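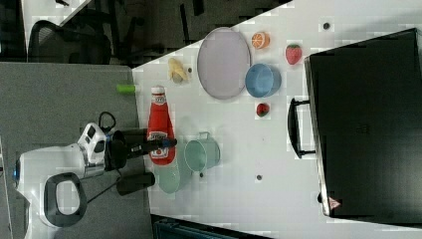
The toy swap in Burkbridge started with one suitcase and a play kitchen nobody's kids wanted anymore. Now it's a monthly thing, next one in February. I caught the organizer between two phone calls. She talks fast.

"People bring pretend food. Always pretend food," she says. "Bananas, strawberries, ketchup. I could open a grocery store."

Everything goes out on a white table first. Plates and trays, then fruit, then whatever is left. Why not straight into bins? "You can't see a bin. Kids want to look, they want to point." She sorts by color when there's time – mostly there isnt.
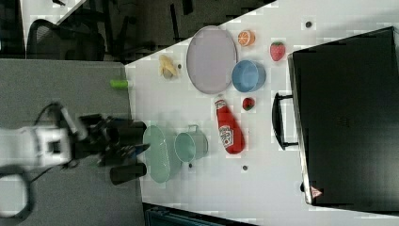

Photo: Zovovico

Her favorite is the orange with the cut face showing. "I had one like it, 1969 or so. Chewed the edge off." The lavender tray she'd keep for herself. The yellow banana goes every time, she says, usualy to the smallest kid there.

Last year about 680 pieces changed hands. Money? None. Clunon lends the room, a shop in Cárdenas sends over odd dishes. "No lids. Never any lids."

And what doesn't get picked? Back in a case, up on the shelf, out again next month. Then the phone – someone with a box of plastic vegetables. "Yes, bring it," she says. "Bring the pots too."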